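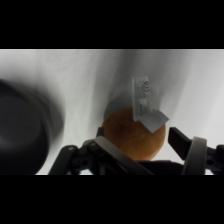 Merike Liepiņa has been playing lawn bowls in Halthorpe for 37 years, and she still gets up early on match days. "I can't sleep! I lie there thinking about the grass." Her first love was the indoor game, though, with a smooth ball, orange-brown like the one against the white cloth, that her aunt let her roll down the hallway.

These days she coaches beginners, and she's wonderful at it. "Bend your knees, look where you want it to stop, and breathe," she told me, then made me try it 4 times.

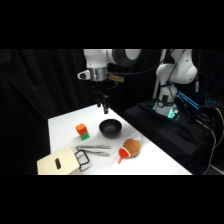

White tabletop, with two white arms above and beside it.

Her club plays again in January. "Come early," she said. "Bring flat shoes."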